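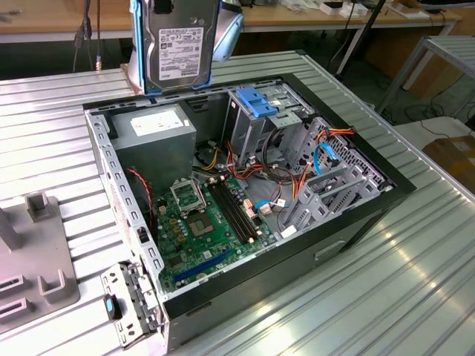 Leonie Mayrhofer says she would have kept her old computer in the closet for another ten years if the new drop-off hadn't opened three blocks from her house. I believe her, having two of the things in my own basement, plus a printer I don't want to talk about.

So, the news. The electronics drop-off that used to be way out past the quarry has moved into the old Radano furniture building on Kinow Street, and starting in March you can bring your dead computers, monitors, phones and cables there without packing a lunch for the drive. It opens at noon and the doors close at 4, so if you work regular hours you'll have to sneak away early. I asked if they might try an evening and got a "we'll see," which I'm choosing to take as a good sign.

The first thing everybody wants to know is the price, and most of it is free. Desktops, laptops, phones, keyboards, cords, routers – all free. The big old tube TVs are 14 dollars each, same as they were at the quarry, and you pay when you pull in. Cash or card. They won't take refrigerators, microwaves or anything with gas in it, and please don't leave those by the fence, as somebody already has.

I stopped by while they were setting up and it looks good in there! They kept the big front windows, and the loading dock at the back is where you'll drive up. Come in from the alley side and go out onto Kinow (there's a sign, but it's small and I missed it the first time and had to back out with a delivery truck behind me). If you only have a phone or a bag of cables you can park on the street and walk in the front.

The old place took in 1,237 computers last year, which surprised me, considering how hard it was to get to. I'd have guessed a hundred or so. The town thinks the number will go up a lot with the new location, and they've rented extra storage in the back half of the building to be ready for it.

Now the part I got the most questions about when I mentioned this last week: what happens to your stuff. Your tax returns, your photos, that novel. The answer from the front desk is that drives are pulled and shredded, and that you can ask for a slip of paper saying so. But they also said to copy off whatever you want to keep before you come, and I can't say that loudly enough. Once you hand it over it goes in a bin with everybody else's, and they will not go digging for it. If you'd rather hang on to the drive and just recycle the rest, that's fine too. Take it out at home if you know how, and if you don't, ask your nephew. Everyone seems to have a nephew.

If your computer won't turn on at all, it may still be possible to get the files off. A dead computer doesn't always mean a dead drive! I had one where the power supply went, and the drive was perfectly happy once it was hooked up to another machine with a cheap adapter. All the pictures from my sister's wedding were on it, including the ones she'd asked me to delete.

Things that still work go on a separate shelf. Those get wiped and looked over, and the decent ones will be offered to families through the school office. They're mostly hoping for laptops from the last several years, with the charger. Please, the charger. I heard that from two different people and both of them sighed when they said it. Tape it to the lid if you have to.

Batteries are a little fussier. Loose ones need a piece of tape over the ends, and anything swollen should go straight to the person at the desk, never into a bin. If your old phone is bulging at the back, don't try to pry it open, and don't leave it in a hot car while you run your other errands.

The quarry site stays open until the end of the month for yard waste and scrap metal, but it has stopped taking electronics already, so don't drive out there with a trunk full of monitors. My neighbor did exactly that and wasn't very cheerful when he got home.

The number 23 bus stops at the corner of Kinow, by the way, for those of you without a car. I wouldn't want to carry a desktop on it – but a laptop in a backpack is no trouble.

I'm planning to go the first week, with both computers and the printer. If the line's long I'll post a note here so you can plan around it. Questions about business pickups should go to the public works desk at town hall, same phone number as before.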